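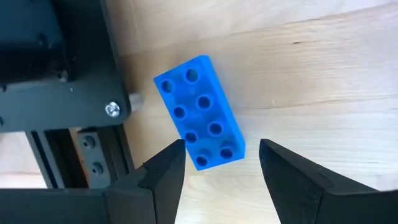
A blue brick between the gripper fingers, sorting table.

Household and Shop Chores Working Group
Minutes, 2024-03-20
Held at the Otamville workshop
Chair: Marleny Apaza
Notes: Amirhossein Vahidi

1. Minutes of the last meeting
Accepted with one fix. The towel folding figures from December belonged under Kustetti, not Helteo.

2. Brick sorting
Amirhossein reported on the two-arm table. The task is to pick up loose toy bricks and put them in bins by color. He ran 304 trials since the last meeting and 202 ended with the brick in the right bin. Most misses were bricks lying at an angle to the fingers, or close enough to another brick that the second one got pushed. Marleny asked if a person would be faster. Yes, by a lot. A person clears the table in 18 seconds and the arms have not done it in under four minutes. 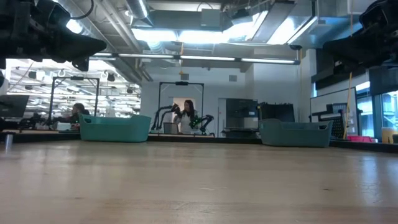
Marleny said speed matters less at home than on a shop floor, where someone is paying for the bench. If the toys get picked up overnight, four minutes or forty is the same to a parent. Amirhossein agreed but said a parent will not stand by to restart it, and he had to step in 50 times.

3. Bins
Discussion of whether to keep the bins in fixed spots. Fixed spots give better numbers. Homes do not have fixed spots.

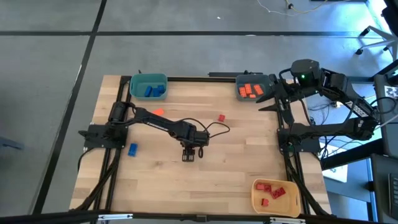 Agreed to leave the bins where they are until the end of the current block of trials, then move one at a time. The orange and red bricks stay in the set, even though they are the pair most often mixed up. Cables near the wrist are to be checked before each run.

4. Parts kitting for Ahmadpour
Ahmadpour would like to know if the same setup could sort small fittings into trays. Marleny's view is not yet. A wrong brick costs nothing and a wrong fitting stops a line.

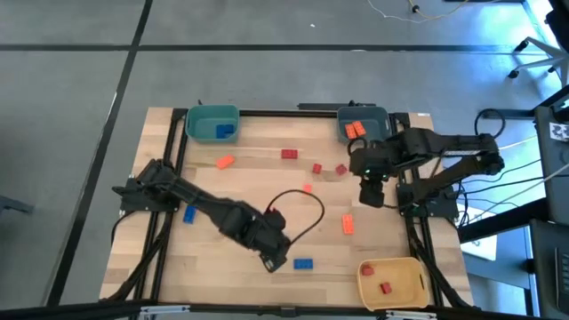 She will write back offering a short trial on their parts, with a person checking every tray. No price to be quoted at this stage.

5. Actions
Amirhossein: split the misses by cause and send the table round.
Marleny: reply to Ahmadpour.
Marleny: ask Helteo for the spare gripper fingers, still not delivered.

6. Other business
None. Date of next meeting to be set by email.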